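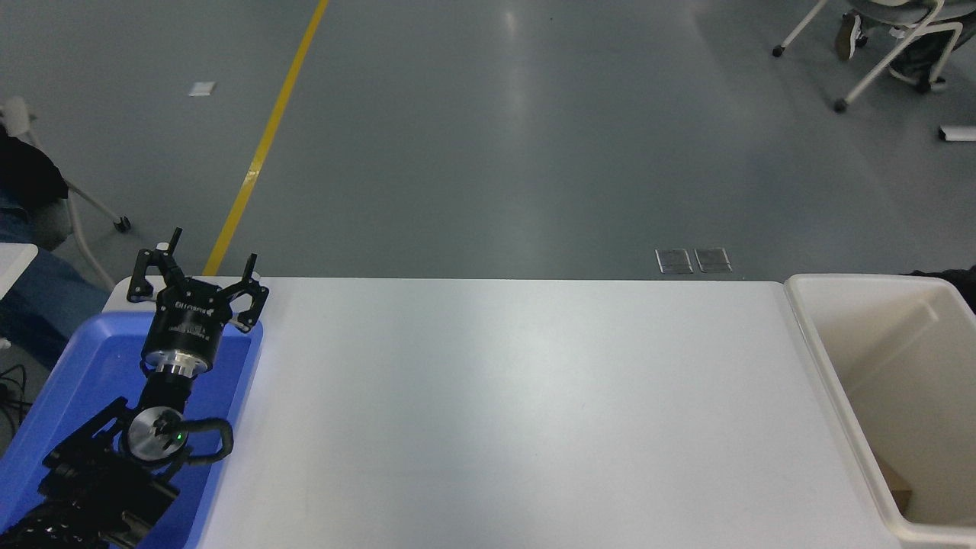

The Brenby workshop has a new set of house rules for anyone working alongside its robot arms, and after the better part of a year of drafts, second thoughts and a great deal of coffee, they came into force in October. The full text runs to 3,000 words (a good deal shorter than the first draft, we're happy to report!), and there is a one-page version for people who just want to get going. Floor markings get a whole section to themselves. A yellow line like the one running across the gray concrete behind the table now has to have a written meaning in every room, so that a visitor in a chair on the far side knows what it asks of them before an arm is switched on.

Walter Marulanda, who wrote most of the rules with Định Tôn, told us that the part he cares about most is the handover between people. Whoever starts a session stays responsible for it until someone else has signed the sheet, and no session may run longer than 2 hours without a break.

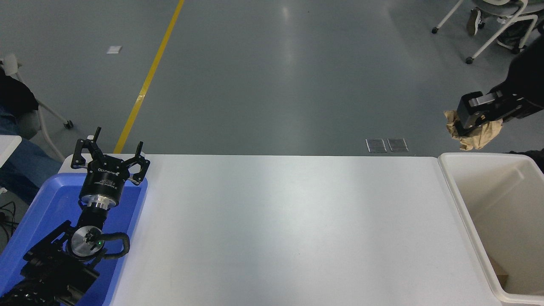

A crumpled piece of brown paper held over the white bin at Brenby.

Loose cables, chairs on casters and personal belongings are covered too, in a section that Định says drew more comments than all the others put together. Sister sites at Plorkard and Filali will take up the same rules over the winter, with small changes to suit their rooms. Comments are still very welcome and can be left at the front desk until 8 in the evening, where printed copies of both versions are also kept.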